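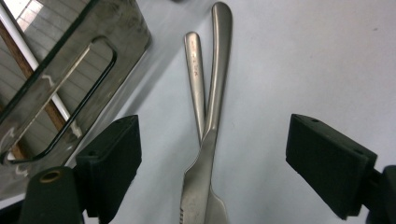 Visit to the Skasley workshop, Wesville
May 29, 2026

Nine of us from the catering equipment group went to Wesville on Friday to see the cutlery sorting work at Skasley. The firm makes handling equipment for canteens and hospital kitchens, and had agreed to talk about the fault that stopped its trial at the Sowah canteen last November.

Salamatu Korletey met us at the door and went through the safety rules. The robot cell had been stopped for the morning, so we spent the first hour at the benches where picks are tried by hand, with the same pair of finger pads held over the cutlery. Single pieces give little trouble. The hard case is two pieces lying across each other, a knife on top of something narrower, where closing the fingers may bring up one or both.

That was the start of the problem in November. Tetteh Kyei, who looks after the software, gave us the account. The arm closed on a crossed pair and lifted both. The weight check should have caught it, but the limit had been set for the heavier serving pieces used the week before and had not been changed back. The arm carried on to the knife tray. On the way the lower piece slipped, turned and jammed between the tray and the guard door.

The door was pushed out far enough to open its switch and the arm stopped, as it should. A canteen worker then reached in to clear the jam. The arm was still holding the knife, and when the door was closed again the cell restarted by itself and finished the move. Her hand was already out. She was not hurt, but Skasley shut the trial down that afternoon and it stayed shut for 21 days.

Dede Alhassan showed us what has changed. Closing the door no longer restarts anything. Someone has to press a separate reset button, placed where the whole cell can be seen. The weight limit is now tied to the type of cutlery chosen at the start of a shift and cannot be carried over. If the camera finds two pieces crossed, the arm is meant to nudge them apart before it tries a pick.

The last change is the least finished. Kyei said that in a recent set of 46 crossed pairs, the nudge failed to part 3 of them. Those are left on the table for a person to sort out, with the arm parked and its fingers open.

Yayra Dramani from our group asked why the restart had got through the first safety review. Korletey said the review had looked at the door switch and the stop, and both had worked. The restart was listed as a setting and left to the installer. She has since sent the written report to the other sites.

We saw the cell run for a short time before lunch, with spoons only. It was slower than I expected, with a clear pause before each lift.

Skasley hopes to go back to Sowah in November if the new reset passes an outside inspection. Copies of the fault report are available from Dede Alhassan on request. Parking at the workshop is limited and the side gate is locked from noon.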